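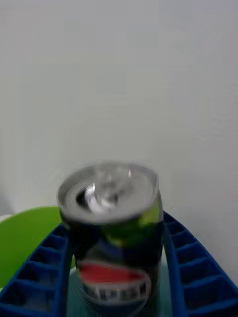
Stelex adds chapter-level search to Drameo podcast archive

Audio software company Stelex has released a search tool that lets listeners find and play individual segments inside episodes of Drameo, the serialized radio drama and documentary feed. The tool went live in September and covers the full Drameo back catalog of 310 episodes.

Until now, the archive could be searched only by episode title and the short text summary supplied by the producers. The new index is built from time-aligned transcripts. A query returns a list of segments, each with a start time, the name of the speaker where one has been assigned, and a play button that begins playback two seconds ahead of the first matching word.

Segments are cut at pauses and speaker changes and are limited to 60 seconds. Longer passages are split at the nearest sentence break. According to the release notes, the length limit was set after early builds returned whole scenes as single results, which made it hard to locate a specific line.

The transcripts were produced by automatic speech recognition and then corrected by hand for character names, place names and dialogue recorded over music. Lerato Gumede, who manages the archive at Drameo, said the correction work took up most of the project schedule.

"Studio narration needed very little editing," Gumede said. "Crowd scenes and phone-line effects were the problem. We had filters on those voices for dramatic reasons, and the recognizer could not separate them from the background bed."

Corrections were logged in a shared glossary that now holds more than 2,000 entries. The glossary is applied to each new episode before a human editor sees the transcript. Drameo plans to publish it as a plain text file so that other audio fiction producers can adapt it.

Playback links use a standard time offset added to the episode address. A segment can be shared from any browser, and the recipient does not need an account or the Drameo app. Links open the web player by default. On phones with the app installed, the user is asked once which player to use, and the choice is stored on the device.

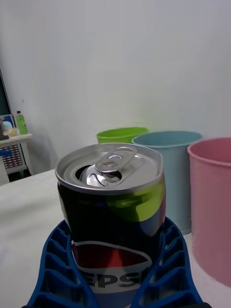 Dynamic ad insertion was the main technical obstacle. When ads of different lengths are placed in an episode at download time, the offset of any given line changes from one listener to the next. Stelex handles this by storing offsets against the ad-free master and recalculating them when the player requests the file. The player receives a small table listing the position and length of each inserted ad and adjusts the start point before playback begins.

The method works only in players that read the table. In third-party apps, shared links open at the start of the episode, and the segment time is shown in the episode notes. Stelex said it has sent documentation to the developers of several podcast apps but did not name them.

Audio levels are also affected. Because a segment may begin in the middle of a loud or quiet passage, the player applies a short fade-in and holds the loudness target at -16 LUFS for stereo files. Full-episode playback is unchanged.

The search interface is available in English only. Episodes with dialogue in other languages are indexed, but results show the original text without translation. Accented characters can be typed with or without the accent.

Du Plessis, the production house behind the documentary strand Urkau, will be the second publisher to use the system. Its archive is smaller but includes field recordings with long stretches of speech by unidentified people. Those segments will carry the label "unknown speaker" until producers can check them against the original recording logs.

Publishers can exclude an episode or a marked passage from the index at any time. Excluded material is removed from results at the next rebuild, which runs nightly at 2 a.m. Existing shared links to a removed passage will open the episode page without starting playback.

An export function for transcripts is in testing. Stelex has not announced pricing for publishers outside the first two archives.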